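Budgeting for the second arm

The quote from Plarholm came in on Thursday and I have spent most of the time since moving numbers between columns. The arm itself is the easy line. It is a fixed price, the lead time is 10 weeks, and the controller is included. Everything attached to the arm is where the estimate drifts.

Last time I planned the purchase as one item and paid for it as nine. Mounting plate, cables, spare fingers, a second power supply, freight, and a service plan I had read as optional. The plan was 959 dollars a year and the warranty depended on it. I now keep a separate sheet for anything with a part number that is not the arm, and I add to it before I talk to the vendor.

Clendach offered a cheaper gripper with a wider opening. The spec sheet gives 70 newtons of grip force, more than we need for cabinet knobs and drawer pulls. My concern is the depth of the housing. A deep housing close to a wall cabinet leaves very little room to rotate the wrist, and no discount makes up for a handle we can't reach.

Halima Kaijage suggested settling this in simulation before signing anything. We already have the Mabula kitchen model, so the cost is her time and some compute, around 300 dollars if we stay within the monthly allowance. I moved that to the top of the budget. It was previously at the bottom, under contingency, and that tells you how I used to plan. 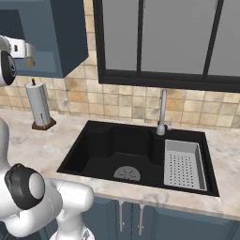 The other question is base position. Moving the base in a model costs a few minutes. Moving it on a floor with anchors costs a day and a new set of holes. I have asked for reach checks on the upper cabinet, the sink, and the lower door handles from each candidate position, with both grippers, before the Plarholm quote expires.

If the shallow gripper wins, the purchase goes in as quoted. If the Clendach unit clears, I will put the difference toward a spare wrist joint – the Lurkumen reseller has them listed, though without a price. I have sent them two emails so far.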